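# Folding cloths so they stay put in a clear bin?

**Radoslava Tichý**
8 November 2022

I have 26 dark gray cleaning cloths and one see-through plastic container, and the two parties refuse to cooperate. I fold, I stack, I put the stack in. By the next morning the thing looks like a bird moved in. The container lives on my work table on top of a big white board, so every failure is on display to anyone who walks past.

Do I fold smaller? Roll? Buy a lid and pretend? My sister in Plitmont swears by rolling, but she also irons dish towels.

---

**Tuấn Vi**

Rolling is fine for thin cloths. Thick ones unroll the second you turn your back, and then you have a bin full of scarves.

What works for me is filing them. Fold in half, in half again, then in thirds, and stand each one on its edge like a folder in a drawer. Start at one end and lean the first few against the side. The trouble is always the last cloth, the one that goes in when you're bored. Mine gets draped over the top in a lump and covers most of the bin, and everything I did underneath might as well not exist.

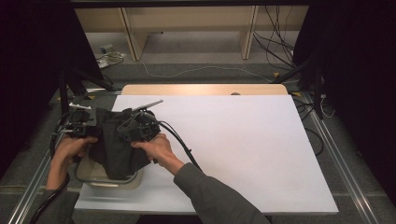 So hold that last one by two sides, let the middle sag down into the opening first, and only then tuck the edges in after it. If you drop it flat across the rim it hangs down the front in big folds and you end up stuffing it in with your fist. I've stuffed. It comes back up.

Also, 26 is a lot for one bin. I keep 10 out and the rest in a closet, where they can be as ugly as they like.

---

**Bảo Lưu**

get a lid

---

**Nhi Sầm**

Agree with Tuấn on filing, less on the thirds. Measure the inside of the bin and fold to just under that height — if the cloth is taller than the rim it flops over, and no amount of talking to it helps. Took me some 30 tries and one cloth I now use on the car.

And a clear bin shows everything. I moved mine to a Hamix one with solid sides back in January. The cloths inside are a disgrace and I sleep very well.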